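# Tabletop Candles and Greenery

April
Mirela Rezende

This folder covers the candle jar part of the Promholm tabletop set. It holds 2056 stills of small household objects standing on wooden tabletops, mostly glass candle jars, with a potted artificial plant as the usual background item. Of these, 1638 have been checked by hand. The remainder are usable but the object names may be wrong.

## Objects

Jars are named by wax colour, so `candle_yellow` and `candle_lavender` are separate entries even where the glass is the same shape. Scents are not recorded. Jar labels are not transcribed. If a jar is partly hidden, it keeps its name as long as the wax colour can be read. Anything else partly hidden goes in as `unknown_small`, including items that could be either a jar or a lid. 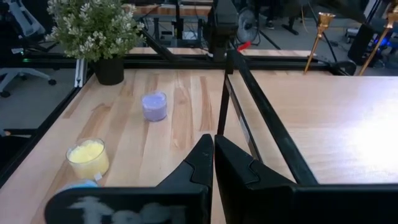 The plant is listed as `plant_artificial` and the pot is part of the same entry. Earlier copies of the list had pot and foliage as two entries. Suryani Halim merged them, and the old names no longer load.

Office chairs and other floor furniture are outside the scope and have no names in the list.

## Tabletops

Wood grain is noted as `plain` or `streaked`. Glare has its own column, `glare`, with values 0 to 2. Use 2 where the surface colour is washed out over a large part of the top. Do not use those stills for colour matching. Lavender wax in particular drifts towards grey in strong light.

## Files

- `objects.csv`: one row per named object
- `surfaces.csv`: grain and glare, one row per tabletop
- `checked.txt`: the hand-checked stills

## Known problems

Still 1147 is listed twice in `objects.csv`. Keep the second row.

Distance is not stored, so jar size can't be worked out from this folder. Ulla Haugen has the measured heights and diameters in a separate sheet, in millimetres, without lids.

Send corrections to Natalie Lockwood with the still number and the column name.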